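Workshop > Benches > Tusau cell > Notebook

We use cookies to remember your login and nothing more exciting. Accept / Manage

September, Tusau cell, gripper pair (left = A, right = B)

08:40. Came in to a note on the bench reading "A feels crunchy." No initials. I'd like to thank the author for their precision.

A does feel crunchy. Closing it by hand, there's a gritty spot at the last few millimeters of travel, then a small click, then it's fine. B is smooth. Both were regreased at the same time, and the log has A at 1267 closings after that, so grease shouldn't be the problem unless somebody has been closing it off the books. Somebody always has.

Started with the pads. The padding on both fingers has gone fuzzy and it collects whatever the bench has to offer. Went over it with tape, then a dry brush. Did not use the solvent. We used the solvent in the spring and spent an afternoon finding out what Drenent glue does when it's unhappy.

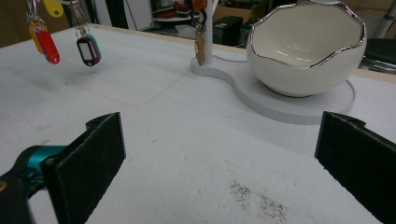 After the tape, the click was still there but the grit was mostly gone. So I count that as half a repair, which around here gets written up as a repair.

10:15. Took the left finger off A. Two screws, both tight, one of them tight in a way that suggests anger. Under the finger mount was a crumb of old foam, packed flat into the corner of the slide. Picked it out with a dental probe (ours is in the second drawer, under the thing that is labeled as the probe). Wiped the slide, one drop of oil, finger back on. Screws to the mark on the small driver and no further.

Click gone. Closed it 17 times to be sure, then once more because it had started to feel lucky.

Checked that the pads meet flat. Slip of paper between them, close, pull. A holds the paper evenly top and bottom. B holds at the tip and lets go at the root, so B's right pad is worn or was stuck on crooked the last time. Put it down for replacement. We have 3 pads left from the Tutero order, and one of those was cut by me, so call it two.

Test piece is the key job, same as always: pick up a tag, get it over the stand, let go without flinging it. Keys are a nasty load. They weigh little, they swing, and the tags are slick enough that a worn pad gives itself away. If a gripper can do keys it can do the rest of the Ra list.

A few notes on the surface while I'm complaining. The foam board takes scuffs from the fingers whenever anyone comes in too low, and it sheds. I'm fairly sure the crumb in A came from a board like this. Brush the board before a session and again at lunch. Don't blow on it. Blowing moves the crumbs to the gripper, where they wanted to be anyway.
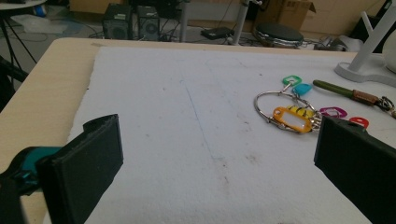 A comment in the margin, in green ink, says the board should be swapped out altogether for a sheet of rubber, and that the writer has been saying so since the Drenent build. Fair. The reply underneath, mine, is that rubber grabs the tags and makes every gripper look better than it is. The green ink has not come back on this.

13:30. Cables. The run off A pulls if you reach far across the board, and a pull on the cable shows up as a twitch at the fingers. Moved the tie point back and left more slack. The slack now goes to the near side. Anyone who prefers it on the far side may come and explain that to the connector, which we have replaced twice.

Zeroed both after the cable move. Open, close, hold, zero, in that order. If you zero before the hold, the reading creeps and you get to do it again. A settled at 248 counts and stayed there. B wandered by a few, which I put down to the pad.

Ran the key job with both in hand.
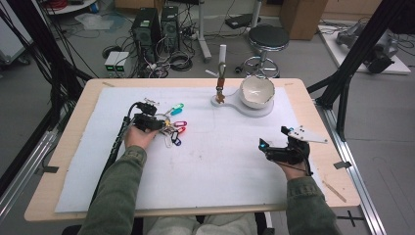
Whoever had the bench after me wrote that A was good all afternoon, that B dropped two tags near the end, and could the pad please be done before the next session and not after it. So B's pad moves to the top of the list.

Open items:
- B right pad: replace, redo the paper test, zero again.
- Order more pads, precut this time.
- Check the slide on A for foam after the next long session.
- Find out who tightened that screw. No punishment, I only want the driver back.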